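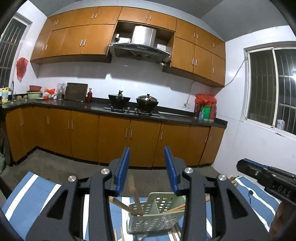
Two weeks with the Esetti hand grippers

So I finally got my hands on a pair of Esetti grippers (one for each hand!) and I've been picking up everything in reach ever since. If you haven't come across them, you hold one by the handle, squeeze, and the jaws close. Whatever you record with them is meant to teach a robot arm the same job later on. The kit cost me 574 with shipping, and Safta Bucur thinks I've lost my mind.

The blue ridged pads are my favorite part. Chopsticks are horrible little things to grab, and I expected them to shoot across the tablecloth every single time. Some did! But once I slowed down and came at them from the side, I was getting them into the utensil holder without too much swearing.

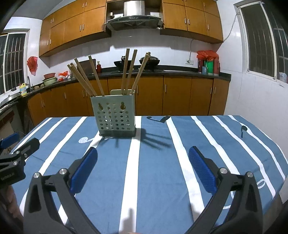 What I don't love is the weight. After 7 or 8 runs my wrists want a break, and Margareta Sârbu, who has the older Cheng set, says hers are lighter but the pads slip more. I'd still take the better pads. The manual is thin too, and the page on setting the squeeze tension left me more confused than when I started.

Next up I want to try spoons and cups, and maybe folding a dish towel if I'm feeling brave. My goal is 900 clips by October, so I'd better get back to it.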